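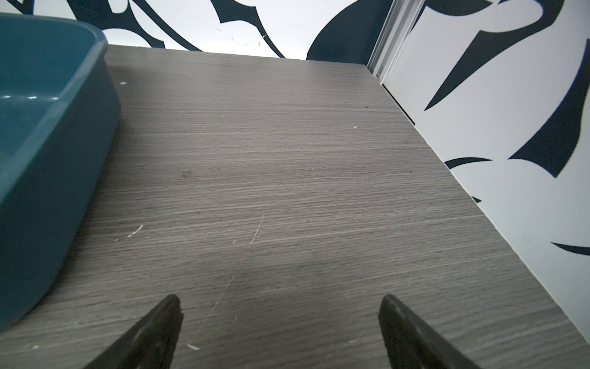 3.2 Cell preparation and reset rules

The rules in this section were written after the first site had already started recording, and it shows. Most of them deal with the time between episodes, which the earlier draft of the protocol left to the operator. At Plurkia each operator had a private habit for it – some cleared everything, some nudged the tray back by hand, some did nothing at all. Rule 1 now says that an episode opens with the gripper open, holding nothing, and with a clear gap between the fingers as seen from the wrist view (Figure 2). The tray may be only partly in view at this point, as it is in the figure at the left. We do not ask for it to be centred. An early version did ask for that and operators spent longer lining up the tray than doing the task.

Figure 2. Wrist view at the start position. Gripper open, teal tray at left, patterned wall panels behind and to the right.

Rule 2 concerns the work surface. Scratches, chips and specks are allowed and should be left as they are. The laminate in Figure 2 has a thin white scratch near the centre and small chips nearer the tray, and under our rule none of these is grounds for replacing the board. What is not allowed is changing the surface part-way through a block. If a board has to be swapped, close the block, note the swap in the log, start a new one. Same for wiping down: between blocks only. Loose debris that could get under an object is removed at the block boundary too, not in the middle of a run.

Rule 3, walls. Patterned panels are permitted and the three sites are free to pick their own. Panels must be fixed, must meet the work surface without an opening large enough to lose an object in, and must not be turned or swapped within a block. High contrast patterns such as the black curved shapes on white in the figure were argued over at length. The Lacerda group wanted plain walls only, on the grounds that bold edges near the back of the surface could be mistaken for objects. Mumo wanted the opposite. The compromise: either is fine, but the log must say which, and a site using patterned walls records 2 empty passes over the cell before each block so that the background can be checked on its own.

Rule 4, lighting. Even and diffuse, no hard shadow from the arm. Glossy trays will show some reflection along the rim whatever is done, and we accept this. Operators should not tilt or move a tray to get rid of a highlight. Blinds closed where there are windows. Lamps are not to be adjusted once a block is open.

Rule 5, fingers. Inspect before each block. Wear along the edges of the finger is acceptable as long as both fingers close flush; a loose finger, or one that has been refitted, means recalibration before anything else. No tape. This was the rule most often broken in the pilot, mainly at Alar, where tape was used for extra grip and then peeled off again half way through a block, so the episodes either side of it dont match.

Block length is fixed at 32 episodes. A full set is 2,000 episodes per site, the last block being short. We tried longer blocks, less paperwork, but faults were then found too late and too much had to be thrown out. During the pilot 11 blocks were rejected under the rules above, most for an unlogged change of some kind and not for anything wrong with the motions themselves. A rejected block is kept in a seperate folder and is not deleted.

Version in force: 2019-04-10. Changes made after that are listed in the appendix, including the August revision to Rule 3 on how panels are fixed.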